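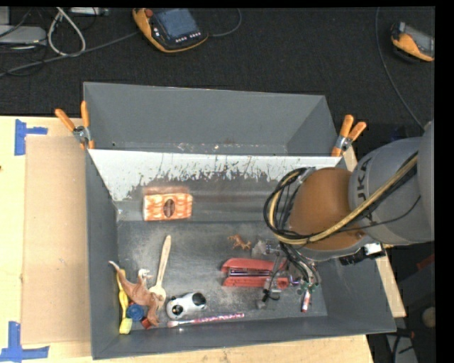
30 December 2023

Got to the lab at 9 and had it to ourselves until lunch. Leobardo worked on the grasp scoring and I ran the arm. The project report is due in January, so we agreed to stop changing the gripper and just collect picks.

We are at 182 attempts now. The spoon is fine. The stapler is still the worst one. When it lies on its side the finger comes down on the end of it and the whole thing turns. I tried coming in from the other direction and got it 2 times out of 6, then left it alone — I could have spent the whole day on that.

The dinosaur is a problem when it ends up against the wall. The planner wants to go in from the side the wall is on. Yakubu Adeleke said to add a margin near the walls and accept that we lose some objects in the corners. I put it in before lunch. It made the moves slower but I didn't have to hit stop again.

Leobardo thinks we should drop the tissue box from the set. I want to keep it. We didn't settle it.

Wrote up the methods section for an hour after that, mostly the part on how we reset the bin between runs. Two pages so far. Still need the table of objects and a paragraph on the clamps. Bus was late, home by 7, leftover rice for dinner.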